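4. Setting up the Bidus label printer with Clerkis

I put this off for months and then did the whole lot on a Wednesday evening, so don't be scared of it. You'll want the printer, its power lead, the USB cable and a roll of labels. Mine came with a starter roll of 24, which I got through just learning how to feed the thing!

4.1 Loading the roll

1. Switch the printer off at the wall.
2. Press both side catches and lift the lid until it clicks.
3. Drop the roll in with the labels facing up, coming off the top of the roll towards you.
4. Slide the guides in until they touch the paper, then back them off a hair. I had mine too tight at first and every label came out creased.
5. Pull a hand's width of paper through the front slot and shut the lid with both hands, one on each corner.

Caution: the print head stays hot for a while after a long run. If you've just done a big batch, go and make a cup of tea before you open it up.

4.2 Plugging in

6. Connect the USB cable to the printer first, then the computer.
7. Switch on and wait for the light to go steady. If it keeps blinking, the lid isn't shut properly (it's nearly always the lid).
8. Hold the feed button down until you hear two beeps. It will push out a few blanks while it works out how long your labels are.
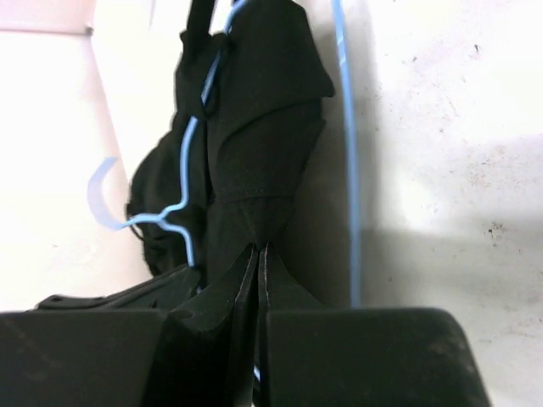
Fig. 7. Black gripper fingers, close up.

4.3 Telling Clerkis about it

9. Open Clerkis and go to Tools, then Printers, then Add.
10. Pick Bidus from the list. If you bought yours second-hand it may show up under the old name, Fomach. Same printer, same settings.
11. Leave the port number at 3140. I changed mine to be clever and spent an hour changing it back.
12. Choose your label size and press Test.

Note: Clerkis sends jobs in batches of 200. With a longer list it stops between batches and waits for you to press Continue — it hasn't crashed, however much it looks like it.

4.4 If you get error 989

I see this one every time I change rolls. It means the printer can't find the gap between labels. Open the lid, pull the paper back so a gap sits right at the tear bar, shut it and repeat step 8. If it comes back straight away, wipe the little sensor window with a dry cotton bud. Don't use anything wet in there.

Gallagher labels work fine in mine, but set the darkness up one notch or the small print comes out grey.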